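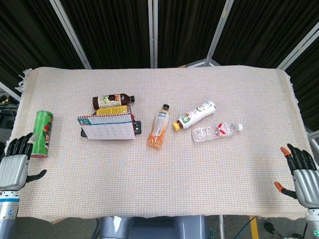 inkwell_bev
Finally finished The Salt Ledger, the second of the Stonbridge novels, and I have to talk to somebody before I burst! I read it over one long March week, mostly at the table with the off-white cloth and the little spiral-bound desk calendar, where I write down my page numbers so I can't fib to my book group. For anyone who hasn't started, Oden goes home to run her late father's ferry office and finds a debt of 4000 in his books, owed to a man the whole town says drowned. I loved her. I loved the slow, rainy first half (yes, even the tide tables), and I cried at the letter in chapter 6.

marginalia55
Glad you enjoyed it, Bev, but I could not get on with that first half. I kept waiting for Oden to open the second ledger and she just kept making soup. The first book had twice the nerve.

quietshelf
I'm with Bev on the soup! Those kitchen chapters are where you learn how scared she is of her sister. My complaint is Nartey. He's so lively in book one, and he spends this one standing in doorways giving advice.

marginalia55
Okay, I'll give you Nartey, that bothered me too. But 55 pages before anybody mentions the drowning? My library copy nearly went back.

inkwell_bev
Oh, I can see that, and I did peek ahead once myself, which I'm not proud of. I still think the wait pays off when the boat comes into Osta and she reads the name on the side. Did that really do nothing for you?

marginalia55
It did something. I'd guessed it, though.

quietshelf
I hadn't guessed a thing, so I had a lovely time. Bev, are you going on to the third? I have it here and could start whenever you do, if you don't mind a slow reader tagging along.

inkwell_bev
Yes please! Give me a few days, I owe my sister a phone call and the garden a weeding.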